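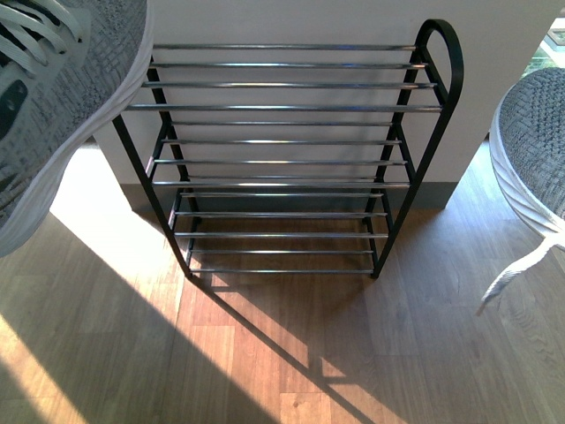

Storage before floor area: Albane Pichon on small flats

29 October 2018

The hallway is the part of a flat that gets measured last, according to Albane Pichon. She has spent most of her working life drawing up layouts for rented housing in Gornurton, and her survey of 205 small flats was finished in March. It covers entrance halls, cupboards and the space behind doors.

"Tenants report a lack of space," she says. "When we measured, the floor area was usually within the standard. The storage was in the wrong place, or it was too deep to use."

Depth is the subject she returns to most often. A cupboard built to take coats on hangers is commonly used for boxes, tins and cleaning things, and whatever is at the back stays there. Pichon recommends shallow shelving along a long wall, with the deep cupboard kept for the vacuum cleaner and suitcases. The hall should have a place for shoes within reach of the front door.

"If the shoes are further in, people take them off at the door anyway and leave them there. The route then gets narrower, and it is also the way out in a fire."

Oksana Moroz, who carried out the measurements with her, recorded the clear width of each hall twice, once from the plans and once with the furniture in position. The second figure was lower in 3 flats out of 5. Moroz puts most of the difference down to door swings.

"A door that opens into the hall takes the wall behind it out of use," she says. "Rehanging it on the other side is half a day's work. Landlords tend to ask for a sliding door, and that costs more and needs a wall free of pipes and switches."

The survey was paid for by Sarance, a housing association, which has asked for a second round of some 279 flats in older blocks. Pichon expects different results there. Ceilings are higher, walls are rarely straight, and meters are often boxed in beside the entrance.

She is cautious about storing things high up. Shelves above head height were present in many of the homes visited, and residents described using them mainly for items they did not want to throw away.

"I would count that as storage for the purposes of a plan," Pichon says. "I would not count it for daily use. The two should be given as separate figures, and at present they are added together."

The second round begins with the blocks nearest the railway.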